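Gripper keeps closing after contact – anyone seen this?

janadura
Posted December 26, 2023
Hi all, long-time lurker. We're doing tabletop pick and place with mixed household stuff, and I've got a jaw that won't stop squeezing once it touches a carton. Two boxes crushed so far!
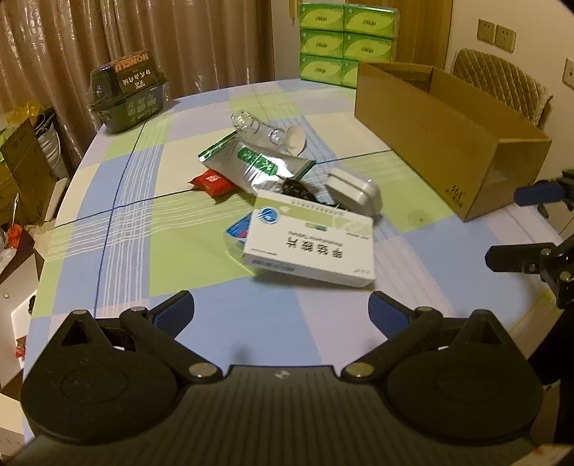
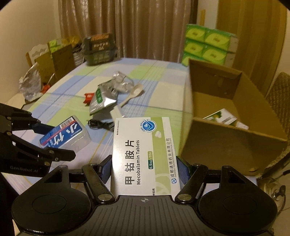
Foil pouches are fine, tissue packs are fine, it's only thin cardboard. The log shows the stop command going out, then the jaw creeps for another 20 ms or so. Firmware or pads?

hundmont_fan
Pads. Soft ones squish before the force reading climbs, so your stop comes late. We had the same thing in July.

Ira
Disagree, sorry. If the command is logged and it still moves, that's the controller. Set the force limit to 2 and run 100 cycles on an empty carton before you buy anything.

hundmont_fan
Fine, but a low limit just hides it – then you start dropping bottles.

Van den Broek
Whichever it is, please keep fingers out of there until it's sorted. I got a nasty pinch from a creeping jaw.

janadura
Ouch. OK, limit first, pads second. Will post the log tonight.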